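Chapter 3
Order on the Shared Workbench

A bench used by more than one person is a common resource, and its arrangement should be settled before any repair work is taught. This chapter considers storage by size, by frequency of use and by risk.

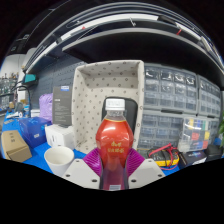

Small parts belong in clear-fronted drawers, labelled on the outside. Larger articles may be grouped in an open fabric bin, provided that each can be lifted out without disturbing its neighbours. Drinks require a separate rule — at the Flarbridge workshop they are kept clear of the meter and its leads.

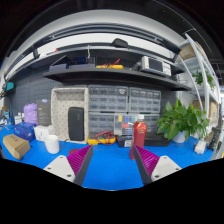
Noémi Kocsis would go further and allow no bottle or cup on the bench at all, arguing in her notes to the Cillcombe syllabus that "a spill travels faster than a cloth". Many instructors prefer a marked corner of the mat.
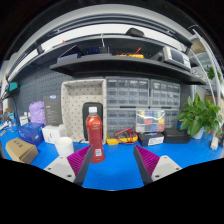 Cartons present a different difficulty. Once emptied, they should be flattened and recycled; those retained for warranty purposes are moved to a shelf. Section 3.1 begins with the drawers.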